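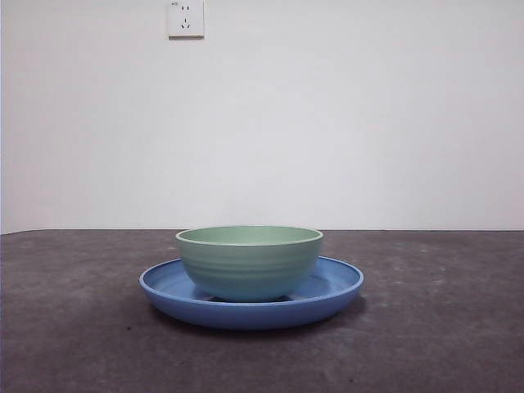
Grüne Schale auf blauem Teller

Urkard-Haus

Das Urkard-Haus ist ein Büro- und Showroomgebäude im Stadtteil Sonitz. Eigentümer: Drirnex Immobilien. Fünf Obergeschosse, Erdgeschoss mit Ladenflächen, Hof mit Anlieferung. Vermietet wird überwiegend an Anbieter von Tischwaren, Heimtextilien und Leuchten.

Geschichte
Errichtet als Lagerhaus einer Tuchhandlung, später Druckerei. Nach deren Auszug längerer Leerstand. Umbau durch Drirnex, dabei neue Aufzüge und Teilung der Etagen in kleinere Einheiten. Die Fassade zur Strasse blieb erhalten, die Hofseite nicht.

Flächen und Mieter
Einheiten zwischen 118 und 136 m², auf Wunsch zusammenlegbar. Größter Mieter ist das Handelshaus Mathebula, drittes und viertes Obergeschoss, Vertrag über 5 Jahre mit Verlängerungsoption. Zuvor saß die Firma in einem Hinterhof am Sonitzer Güterbahnhof. Die Läden im Erdgeschoss sind kurzfristig vermietet, meist zu Messezeiten im Januar. Nebenkosten werden nach Fläche umgelegt, Lastenaufzug seperat.

Lage
Ecke Güterstraße, Bushaltestelle vor dem Haupteingang. Stellplätze nur im Hof.

Stand der Mieterangaben: 23.02.2019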